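Chapter 3
Dilution and Contact Time in Household Cleaning

3.1 Introduction

Most cleaning products sold for home use are mixtures of water and a small share of active ingredients. The water carries the active ingredients to the surface and keeps them there long enough to work. Two quantities decide most of the result: the strength of the mixture, and the time it stays on the surface before it is wiped or rinsed away. The second of these is called contact time.

Chapter 2 treated soils by type. Grease, mineral scale and soap film each respond to a different chemistry, and the reader should be able to tell them apart before going on. This chapter assumes that the right class of product has been chosen and asks how much of it to use, and for how long.

3.2 Terms

A concentrate is a product meant to be mixed with water before use. A ready-to-use product is applied as sold. The dilution ratio gives parts of concentrate to parts of water, in that order. A ratio of 1:40 means one part concentrate to 40 parts water, or 41 parts in all. Students often divide by 40 when they should divide by 41. The error is small at high dilutions and large at low ones – at 1:3 it changes the computed strength by a third.

Residue is whatever stays behind once the water has dried. It includes leftover product as well as soil that was loosened but not removed.

3.3 The Grivetdale Records

Several problems in this chapter use the Grivetdale housekeeping records, a set of 287 entries kept by Gus Blackwood for a block of rented apartments. Each entry lists the surface, the product class, the dilution ratio and the minutes of contact. In 53 of the entries the contact time was left blank. These are kept in the tables but left out of all averages.

Bathroom counters appear often in the records. They receive soap, toothpaste and hard water in a small area, and polished stone shows film more readily than matte tile does.
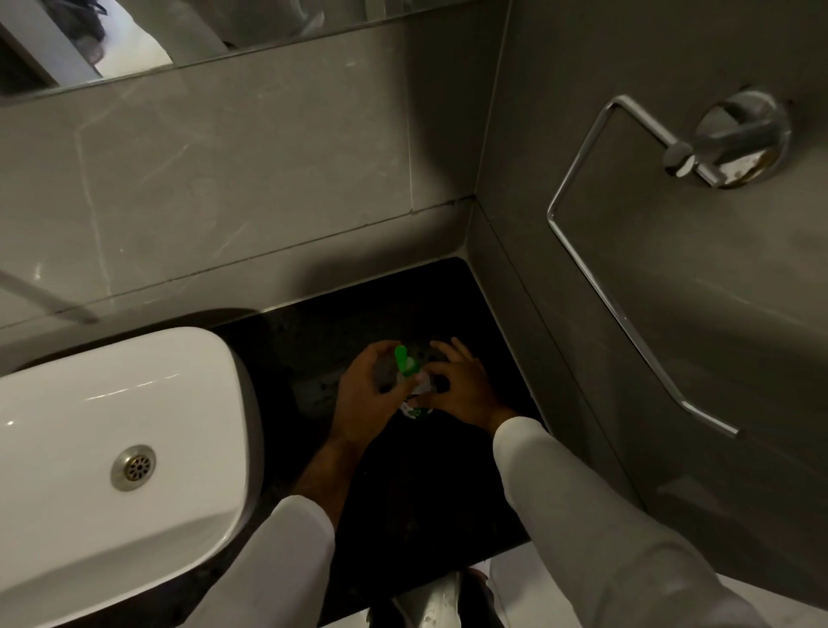
Why does doubling the amount of concentrate often leave a counter looking worse?

The extra product does not all bind to soil. What is left over dries on the surface as a film, and that film holds dust. A second rinse removes most of it, but a correct dilution would have made the rinse unnecessary.

3.4 Scope

Section 3.5 derives the working formula for dilution by volume. Section 3.6 extends it to products sold by weight, where the density of the concentrate must be known. Contact time is taken up in Section 3.7, with the Grivetdale entries for glass, tile and stone handled separately. Disinfectants follow rules of their own and are left to Chapter 5. Volumes are in fluid ounces unless a problem states otherwise.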